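Paruleo - Módulo de simulación para agarre de objetos finos
Ref. 1852
Fabricante: Bindholm
Categoría: Software de investigación / Manipulación robótica

Paruleo genera escenas simuladas para entrenar y evaluar políticas de agarre con pinza de dos dedos. Está pensado para laboratorios que trabajan con objetos alargados y de sección pequeña, donde un error de orientación basta para perder la presa.

El método parte de un objeto en una postura arbitraria respecto a la pinza. La política recibe solo la imagen de la cámara de muñeca y devuelve un desplazamiento y un giro. No se le entrega la postura real del objeto - esa información se reserva para calcular el error al final de cada episodio.

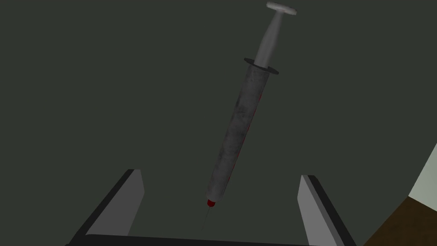

Escena simulada: jeringa inclinada sobre la pinza abierta, con la aguja hacia el hueco entre los dedos.

El conjunto de evaluación Sarmiento, incluido en la licencia, contiene 1932 episodios repartidos en 20 objetos. Siete de ellos son instrumental médico. Los resultados se presentan por objeto y por ángulo inicial, y pueden exportarse en CSV.

Contenido del paquete
Motor de escenas y editor de texturas
Conjunto de evaluación Sarmiento
Política de referencia con pesos entrenados
Manual en español e inglés (PDF)

Limitaciones
El contacto se calcula con cuerpos rígidos. La flexión de agujas y cánulas no está modelada, de modo que las fuerzas registradas en esos objetos no deben usarse como medida.

Versión publicada el 30/09/2022. Distribución y soporte: Grenbridge. Precio para centros académicos: consultar.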